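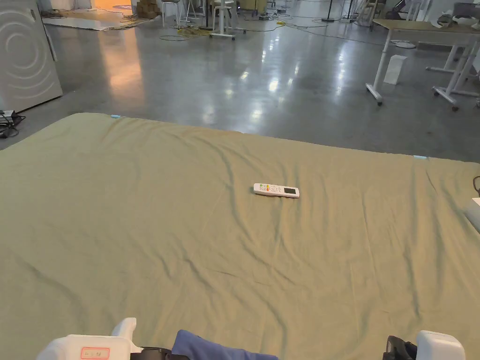
灰绿色织物上的白色遥控器

卧室织物换季养护：床笠、衬衫、床垫与床头小物

Bistow 家务手册 > 卧室 > 换季

本页汇总卧室换季时的常规操作，范围包括床笠的量尺、洗涤、晾晒、折叠，薄衬衫入柜前的处理，床垫表面清洁，以及空调遥控器一类小件的擦拭和停用。建议在十月停用空调之后执行一遍，春季再按相反顺序执行一遍。洗涤参数以织物水洗标为准，本页给出的数值只在水洗标缺失或字迹磨损时使用。

阅读顺序不限。只处理床笠的，看第一至第六节；只处理衣物的，看第七、第八节。

一、量尺

床笠买错尺寸，多数错在高度。量尺前先撤掉床上全部织物，保护垫如长期使用则保留，与床垫一并计入高度。

1. 宽度。卷尺贴床垫上表面，从一侧包边外沿量到另一侧包边外沿。床头、床中、床尾各量一次，取最大值。
2. 长度。沿床垫中线量，卷尺拉直，不要压进绗缝凹槽。
3. 高度。在四个角分别量，从上包边量到床垫底面。使用多年的床垫四角高度常有差别，取最大值。
4. 包底余量。床笠四周向床垫底部翻折的部分。余量过小，翻身时角部会弹出；余量过大，布面松，容易起棱。

床垫标称尺寸与实测尺寸不一致时，以实测为准。举一组实测数据：宽173厘米，长200厘米。这个宽度在现货床笠的两档之间，只能选大一档，再用第六节的方法收紧。选小一档强行套上，四角缝线长期受力，几次洗涤之后会从包缝处开裂。

纯棉、亚麻和棉麻混纺的床笠首次下水有缩率，高度方向也会缩。包装上注明“已预缩”的仍按有少量缩率处理。针织床笠有弹性，缩率影响小，但布面容易被拉薄，床垫超高的不宜使用。

量好的数据写在纸上，贴在衣柜门内侧。以后配床单、保护垫、凉席都用得到。

二、面料与松紧带

常见床笠面料按织法分为平纹、斜纹、缎纹、针织。洗涤时的差别如下。

平纹。经纬交织点多，布面硬挺，耐磨，洗后皱纹细而多。适合甩干后立即抖开晾晒。

斜纹。手感比平纹软，皱纹较浅，容易沿斜向出现长折痕。晾晒时布边要对正，歪着晾干的斜纹布再铺床，会有一个角始终对不齐。

缎纹。浮线长，表面光滑，怕勾丝。洗涤时翻面装入网袋，不要与带拉链、带挂钩的衣物同洗。指甲、戒指、粗糙的床架木刺都会造成勾丝。勾出的线头不要剪，用细针从背面挑回。

针织。怕拉伸，湿态时自重大，不能单点悬挂。平摊或多点架空晾晒。

磨毛。表面有短绒，头几次洗涤会掉绒，单独洗。掉绒严重时在洗衣机过滤盒里可以看到成团的纤维，每洗一次清一次。

松紧带有两种装法，一种只装四角，一种全周。四角式受热后弹性衰减快，更换也简单，拆开角部一小段包边即可抽换。全周式受力均匀，更换时需从床尾中段拆口，用穿带器或别针引入新带。新带长度按旧带在松弛状态下的长度裁，旧带已经失去弹性的，先把床笠套在床垫上，沿底边量出需要的围度再裁。

检查松紧带的方法：捏住一段，拉开后松手，看是否回到原位。回弹慢，或拉开时有沙沙的断裂声，说明橡胶丝已老化。老化的带子不要再进烘干机。

三、预处理

下水前把床笠反面朝外抖一遍，角部尤其要翻开。角部缝份里会积存毛发和棉絮，湿了以后贴在布上，漂洗时冲不掉。可以先用粘毛滚筒处理，也可以把角翻出来用软毛刷朝一个方向刷。

局部污渍按类型处理：

汗渍、皮脂。集中在枕头下方和肩部位置，颜色发黄。用中性洗衣液原液涂在干布上，静置一刻钟，再入机。已经形成的黄斑，用含氧漂白剂（过碳酸钠类）温水浸泡。深色织物先在内侧缝份处试色。

血渍。冷水冲洗，不用热水。冲到水清以后用加酶洗衣液涂抹，静置后再冷水漂。毛和真丝织物不用加酶产品。

茶、咖啡。新渍用清水从背面冲，旧渍用含氧漂白剂。

圆珠笔。垫一张厨房纸，用棉签蘸酒精从外圈往里点按，随时更换下面的纸。醋酸纤维织物不适用。

防晒霜、护肤霜。油性污渍，先用餐具洗洁精打湿处理，再正常洗涤。含某些防晒成分的残留遇含氯漂白剂会变成锈红色，这类污渍禁用84类消毒液。

霉点。先在通风处刷去表面浮霉，操作时戴口罩。白色棉织物可以按产品说明使用含氯漂白剂，有色织物用含氧漂白剂。含氯漂白剂不得与洁厕剂、白醋等酸性物质混用，也不得与酒精、氨水混用。

预处理完成以后不要放着等第二天再洗。洗衣液原液长时间停留在有色织物上，可能留下浅色圈。

四、机洗

装载量。床笠展开面积大，湿态时容易兜水成包，把其他小件裹在里面。每次只洗一条床笠，配同色系的枕套和毛巾类小件。滚筒上方留出一掌高的空间。

水温。白色纯棉六十度，有色纯棉四十度，混纺和针织三十度，缎纹按水洗标。带松紧带的织物长期用六十度以上水温，橡胶丝寿命缩短。

洗涤剂。用量看水硬度和脏污程度，以包装上的刻度为准。用 Trorus 浓缩洗衣液的，床笠单洗取标注量的下限即可。泡沫过多时滚筒内的机械作用减弱，漂洗也不彻底，晾干后布面发硬、发涩。出现这种情况，不加洗涤剂再漂一遍。

柔顺剂。毛巾、保护垫、吸湿类面料不用。普通纯棉床笠可用可不用。用柔顺剂替代品的，可以在最后一次漂洗时加入柠檬酸稀溶液，用量以机器说明书允许为限。

转速。平纹、斜纹八百转，缎纹和针织六百转。转速高，甩得干，皱纹也深。

不平衡报警。脱水阶段床笠缠成一团，机器会反复调整，最后停机报错。暂停，开门，把床笠全部拉出，抖散后重新装入，四个角分散放，再单独执行脱水。在筒里用手拨几下作用有限。

防兜水的做法：入机前把四个角向外翻，用松散的大针脚把相邻两个角各缝一针，洗后拆除。也可以用洗涤专用的塑料夹。Kariuki 的那种圆头夹可以进滚筒，普通晾衣夹不可以，弹簧会脱落卡在密封圈里。

羽绒、棉花胎、乳胶枕芯、记忆棉枕芯不在本节范围，后两种不得机洗。

五、晾晒

出机后十分钟内取出。提住床尾的两个角，用力抖两三次，皱纹能去掉一多半，剩下的在晾杆上用手掌抹平。

双杆晾晒。床笠横跨两根晾杆，中间下垂成浅槽，空气从两面通过。布面不贴合，干燥时间短。阳台只有一根杆的，用撑衣架在中段撑开。

四角处理。松紧带收拢的角部最后干，里面是双层布加缝份。把角朝下、口敞开晾，不要让水积在角袋里。收之前用手背贴缝份试一下，有凉感就继续晾。

日照。白色织物可直晒。有色织物反面朝外，或放在散射光处。绿色、蓝色、紫色系染料的日晒牢度差别很大，同一条床笠长期在固定位置晾晒，会出现一道与晾杆平行的浅色带。每次换方向。

室内晾晒。关门开除湿机，晾杆离墙留出一臂距离。风扇对着织物下缘吹。相对湿度高的地区，入夜前没干透的织物收进室内继续吹，不要留在阳台过夜返潮。

烘干机。选低温程序，烘到九成干取出，余下的水分靠摊开散掉。烘干机里放干净的羊毛球可以减少缠绕。全周松紧带的床笠在滚筒里会自己收口成袋，中途暂停一次，把里面裹住的小件掏出来。

晾晒场地不够时，可以把干净的旧床单铺在地面上，再摊放半干的织物。地面先拖净并完全干燥。水泥自流平、石材这类地面有凉气，只适合短时摊放，不适合从湿晾到干。 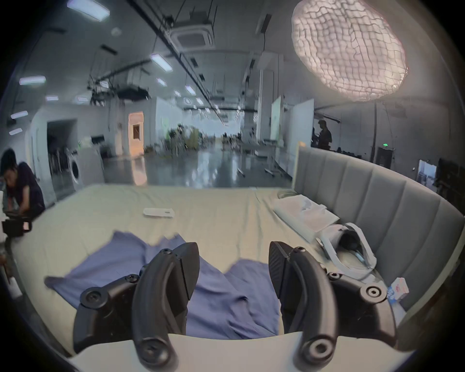

六、铺设与收紧

1. 床垫居中，与床头板留一指宽的间隙，方便手伸进去。
2. 找到床笠水洗标所在的角。多数厂家把水洗标缝在床尾一侧，少数在床头，首次使用时确认一次，以后照此方向铺。Deken 的床笠在短边内侧织有色线，色线对应床尾。
3. 先套床头一角，再套床尾的对角，第三角、第四角随后。对角顺序可以使布面张力均匀。按顺时针逐个套的，最后一角往往拉不过来。
4. 四角到位后沿长边把包底部分推进床垫下面，手掌朝上，指尖不要勾松紧带。
5. 从中线向两侧抹平。斜向的长棱说明对角张力不等，抬起棱线两端的角，重新对正角缝与床垫立棱。横向的细皱属于面料折痕，第二天会自己松开一部分。

布面偏大的收紧办法有三种。

床笠扣带。十字形或三角形弹力带，夹在床垫底面的布边上。装的时候先夹对角，带子不要扭转。夹口为金属齿的，在布边垫一小块旧布再夹，避免夹出孔。

改窄。把床笠反面朝外套在床垫上，用珠针沿角缝捏出多余的量，取下后缝一道直线，试套合适再剪去缝份。缝份留宽一些，以后洗缩了还能放出来。缝线用涤纶线，针距中等。角部承重，起止处回针。

加防滑垫。床垫与床笠之间铺一层网格防滑垫，对缎纹面料有效。防滑垫每季取出冲洗晾干，背胶型的不要用在乳胶床垫上。

床垫四角棱线已经塌圆的，任何床笠都容易滑脱，用扣带比换床笠有效。

床面作为折叠衣物的临时工作台时，先铺好床笠并抹平，再放衣物。床笠上的粗皱会印到薄衬衫的背面，熨好的衣物尤其明显。床上不要直接放熨斗，台式蒸汽机的底座也不行。

七、薄衬衫入柜前的处理

夏季衬衫收进柜子之前必须洗过，看起来干净的也要洗。领口和腋下的汗液残留当时没有颜色，存放几个月后氧化发黄，来年处理起来费事。

洗前准备。解开全部纽扣，袖口扣也解开。领子立起来。领撑能取的取出，放在一个固定的小盒里。检查口袋。深色衬衫翻面洗，避免表面起白霜。

领口和袖口。用中性皂或领洁剂涂在折痕处，软刷顺纱向刷。刷的力度以布面不起毛为限。领子内衬有粘合衬的，不要用力拧，粘合衬起泡之后无法恢复。

水温。棉质三十至四十度，人造棉、莫代尔三十度，亚麻三十度。人造棉湿强度低，不要提着一个肩头从水里拎起，双手托出。

脱水。衬衫用网袋，低转速，时间短。脱水结束立刻取出，抓住两肩抖平，再抓住下摆抖一次。

晾晒。用宽肩衣架，扣上第一粒和第三粒纽扣，领子按翻折线压平，门襟用手捋直。口袋布和袖衩也要拉平，这两处干了以后再熨最难熨平。

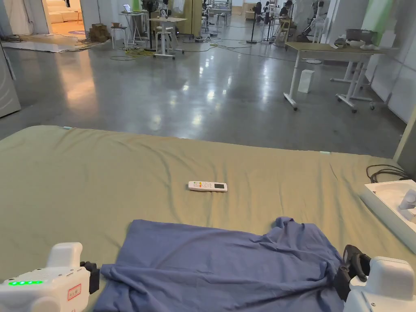
蓝色、紫色系的衬衫有掉色的可能，头几次单独洗。试色方法：白布打湿，在下摆内侧压住半分钟，看有无沾色。有沾色的，以后一直与深色衣物分在一起洗，吸色片作为补充措施，不能代替分色。

熨烫在八成干时进行。顺序为领子、过肩、袖口、袖身、前片、后片。领子从两个领尖向中间熨，先反面后正面。从中间往外熨，领尖会推出一个小褶。袖口从内侧熨，避开纽扣，纽扣受热会变脆或留下光印。前片纽扣之间的部分用熨斗尖，沿纽扣排列方向移动。后片如有活褶，先把褶对好，从过肩一端压住再往下走。

没有熨板的，可以在硬桌面上铺一条折了两层的浴巾，浴巾上再铺一层白棉布。漆面桌子不适用，蒸汽会使漆膜发白。

喷水。手持喷壶装300毫升清水，够处理一批衬衫。水质硬的地区用纯净水或凉开水，避免喷嘴结垢和布面留水渍。喷完把衬衫卷起来放几分钟，让水分分布均匀，再展开熨。

熨后挂放，等水汽散尽再折。刚离开熨斗的衣物含有水汽，马上叠好放进密封袋，折痕处会返潮，严重的会有闷味。

八、衬衫的摊平与折叠

折叠面要求平整、干净，面积大于衬衫展开后的面积，床面或大桌面都可以。

1. 扣好第一粒、中间一粒和最末一粒纽扣，衬衫正面朝下摊开。
2. 两手分别捏住一侧肩缝和同侧下摆，轻轻向外拉直，放下；另一侧照做。拉的时候沿纱向，不要斜拉。
3. 手掌从后领向下摆抹，把空气赶出去。
4. 以领子外沿为基准，把一侧前片向后折，折线从肩部垂直到下摆。
5. 袖子沿折线向下翻折，袖口朝下摆。长袖在肘部多折一次。
6. 另一侧同样处理，两侧宽度一致。
7. 下摆向上折，长度分成两折或三折，取决于抽屉深度。
8. 翻过来，整理领子，领内塞一个卷好的纸条或原包装的领托。

第四步如果衬衫在身下滑动，在床面与衬衫之间垫一条毛巾，毛巾表面有毛圈，摩擦力大。也可以用折衣板，板的宽度与抽屉内宽匹配后再买。

堆放时领子一正一反交错，叠起来的高度才均匀。最容易皱的料子放最上面。亚麻衬衫不管怎么折都会有折痕，可以挂着过季，肩部套防尘罩，下面敞口。

收纳袋选无纺布或棉布的。真空压缩袋用于棉被可以，用于衬衫会压出死褶，也不适合羽绒和皮毛制品。

防虫。樟木块、香樟条用纸或纱布包起来，不直接接触衣物。樟脑丸和香樟制品不要混放。家中有婴幼儿的，避免使用萘丸和对二氯苯类产品。棉、麻、化纤一般不招衣蛾，真丝、羊毛、羊绒必须做防虫。衣物本身洗净，是防虫效果最好的一步。

抽屉和柜体在放入衣物之前用微湿的布擦一遍，敞开半天。柜体靠外墙的，背板处放除湿盒，每月检查液位。除湿盒里的液体具有腐蚀性，洒在衣物和皮具上要立刻用清水处理。

九、床笠的折叠

床笠不好叠，问题集中在四个带松紧的角。按下面的步骤可以叠成长方形。

1. 床笠反面朝向自己，双手分别伸进短边的两个角。
2. 右手的角翻过来套在左手的角上，两角缝份对齐。
3. 右手顺着布边滑下去，找到下面的角，提上来，套在前两个角外面。
4. 最后一个角同样处理。四角套成一摞。
5. 放到平面上，松紧边朝上，整理成近似长方形，把弧形的松紧边向内折进去，折出一条直边。
6. 纵向三折，横向再折两到三次。

个人手臂展开长度不够的，第二步可以放在床上完成：床笠反面朝上摊平，先把床尾两个角塞进床头两个角里，抹平，再左右对折，角套角。这种方法的好处在于布面始终受支撑，缎纹和针织都适用。

成套收纳。床笠、被套、一只枕套叠好以后，一起塞进另一只枕套，袋口折进去。外面用布条写上尺寸。多个卧室床宽不同的家庭，尺寸标记用不同颜色的线缝在角上，洗后不会丢失。

存放位置选衣柜中上层。最底层容易受潮，最上层夏季温度高，对松紧带不利。两套轮换使用，长期不用的那套每季取出抖开一次，重新按不同的折线叠回去。折线长期固定在同一处，该处纱线会先断。

十、床垫表面

撤掉织物之后，床垫晾两小时以上再进行清洁。开窗，有条件的立起来，两面都能通风。

吸尘。用扁吸头或除螨吸头，吸力调到中档，沿绗缝走。包边的凹槽里积灰最多，换缝隙吸头走一圈。吸头事先擦净。

除味。小苏打薄撒，静置数小时后吸净。表面潮湿的时候不要撒，会结块嵌进布纹。小苏打对吸尘器的纸质集尘袋有堵塞作用，吸完即更换或清空。

污渍。用拧干的布蘸稀释的中性洗涤剂点按，再用清水布点按，最后用干毛巾压住吸水。不浇水，不用蒸汽清洁机长时间停在一处。海绵层、椰棕层进水之后很难干透，内部发霉从外面看不出来。

翻转。双面床垫每季翻转并调头。单面床垫只调头，不翻面。新床垫头一年调头次数多一些。床垫体积大，需要2人操作，床垫先立到侧边再转向，不要在床架上拖。侧面的提手只用于调整位置，不承受整块床垫的重量。

保护垫。四角绑带式的保护垫洗后注意绑带朝向，绑带拧了半圈会在角部形成一个硬结，躺下能感觉到。防水膜型的保护垫不烫、不高温烘、不拧，膜面朝内折叠。

床架。床垫移开时顺便检查排骨条，断裂或脱槽的及时更换。螺栓逐个紧固。床箱储物的，取出物品，内壁擦净晾干，底部留透气孔的不要用物品堵住。

十一、床头小件与遥控器

换季时集中处理遥控器、床头灯开关、闹钟、充电线。这类物品接触频繁，清洁频率却低。 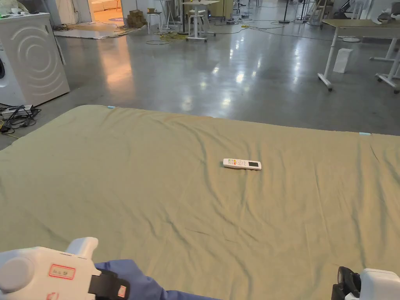 栏目：卧室小家电 / 遥控器保养

操作前取出电池。可充电式的先关机并拔线。擦拭材料用超细纤维布，微湿，拧到捏不出水。清洁液用中性洗涤剂稀释液，消毒用七成五酒精。酒精喷在布上再擦，不直接喷在机身上，液体会从按键缝隙进入电路板。显示窗多为亚克力或透明塑料，长期用酒精会产生细裂纹，这一部分只用清水布擦。

按键周围的积垢用棉签或木牙签包一层薄布清理。不要用金属针。印刷在键面上的字符不耐磨，擦的时候顺着一个方向轻擦，不加研磨类清洁剂。彩色按键的表面涂层与机身不同，也按这个标准处理。

硅胶保护套取下单独洗，用洗洁精搓洗，里外冲净，晾到完全干燥再套回去。套子里残留水分，会使电池舱弹簧生锈。套子发黏说明材料已降解，直接更换，不必再洗。

电池舱。检查弹簧和触片。有白色或蓝绿色结晶，说明电池漏过液。碱性电池的漏液用棉签蘸少量白醋擦拭，再用清水棉签擦一次，最后用干棉签吸干，戴手套操作。触片腐蚀到发黑变薄的，更换遥控器更省事。漏液的电池装袋，按当地垃圾分类要求投放。

停用。空调过季不用时取出遥控器电池。新旧电池不混用，碱性与碳性不混用，充电电池与一次性电池不混用。取下的电池如果还有电，用胶带贴住正极，单独放，不与钥匙、硬币放在同一个抽屉。家里有幼儿的，纽扣电池的存放位置必须上锁或放在高处，带纽扣电池的遥控器检查电池盖螺丝是否缺失。

功能检查。装好电池，看显示窗有无缺笔画，逐键按一遍。显示正常而空调无响应的，打开手机相机对准遥控器前端的发射头，按键，屏幕里能看到发光点的，发射管正常，故障在接收一侧。部分手机的主镜头带红外滤光，看不到的话换前置镜头再试。显示窗缺笔画，多数是导电胶条接触不良，机身轻压显示窗边缘能短暂恢复，可以判断为这一类。

存放位置。遥控器不要留在床上过夜，被压住的按键会持续发码耗电，液晶窗也怕压。床头墙面装一个挂架，或者固定放在床头柜的浅抽屉里。挂架用双面胶固定的，乳胶漆墙面粘不牢，贴在柜体侧板上。

换床笠之前先把床上的小件清一遍。遥控器、发圈、耳机、眼镜布容易卷进织物，随后一起进了洗衣机。遥控器进过水的，马上取出电池，拆开外壳，用纯净水冲掉洗涤剂残留，吸水后放在通风处至少两天，确认干透再装电池。不用吹风机热风，外壳会变形。

充电线。拔下，用微湿布从中间向两头擦，接头部分用干布。外皮有开裂、接头发热变色的不再使用。卷线时顺着原有的弯度绕，直径放大，用魔术贴扎带固定。

十二、空调室内机

床品换季与空调停用常在同一天做，顺序上空调在前，床品在后。清洗滤网时有灰落下来，床上先盖一块旧床单，洗完连灰一起卷走。

1. 开送风模式运行半天，吹干蒸发器。
2. 关机，拔插头或断开空气开关。
3. 打开面板，抽出滤网，用吸尘器从外侧面吸一遍，再用温水冲洗，水流方向由内侧面朝外侧面。油污重的加中性洗涤剂，软刷。
4. 阴干，不晒。滤网边框为塑料，晒后翘曲，装不回卡槽。
5. 面板和出风口叶片用微湿布擦。叶片不用手硬掰，多数机型叶片带电机。
6. 装回滤网，合上面板，罩防尘罩。室外机不罩密封罩，罩顶即可，四周通风。

来年启用前先取下防尘罩，通电待机几分钟，开窗送风一刻钟，再转制冷。

十三、换季用品清单

按本页内容操作一遍，需要的物品列在下面，缺的提前补。

卷尺、软毛刷、粘毛滚筒、洗衣网袋（大、小各备）、中性洗衣液、含氧漂白剂、中性皂、餐具洗洁精、小苏打、喷壶、白棉布、旧浴巾、超细纤维布、棉签、七成五酒精、橡胶手套、口罩、涤纶缝纫线、穿带器、床笠扣带、除湿盒、樟木条、无纺布收纳袋、布条和记号笔、备用电池。

含氧漂白剂开封后密封存放，不装进不透气的硬质瓶子里，受潮分解会放出气体。稀释好的溶液当天用完，不留存。

十四、补充说明

床笠角部脱线。脱线长度短于一指的，原针孔手缝回针即可。长的拆到两端牢固处，用机器缝两道。布边已经毛脱的，先包边再缝，直接缝在毛边上承受不住铺床的拉力。

床笠起球。混纺面料常见，集中在脚部位置。用去球器时布面绷平，刀网不要压紧。起球处反复修剪，布会变薄，对着光看能透出指影的，改作他用，裁成擦布或衬衫防尘罩。裁的时候避开松紧带部分。

新床笠的浮色和浆料。首次洗涤不加柔顺剂，冷水，少量洗衣液，多漂一次。浆料洗掉之后手感变软属于正常变化。

静电。冬季化纤含量高的床品易起静电，室内湿度提高到舒适范围，或在最后一次漂洗时加柔顺剂。

宠物毛。洗前用干的橡胶手套在布面上朝一个方向捋，毛会成条聚起来。洗后烘干机低温空转几分钟，剩余的毛进入过滤网。过滤网随即清理。

换洗周期。床笠和枕套夏季每周一次，其他季节每两周一次。保护垫每季一次。床垫吸尘每月一次，与换床笠合并进行。

相关页面：被套内角绑带的系法；羊毛衫平铺晾晒；抽屉滑轨上油；衣柜背板防潮

Bistow 家务手册，卧室部分，十月修订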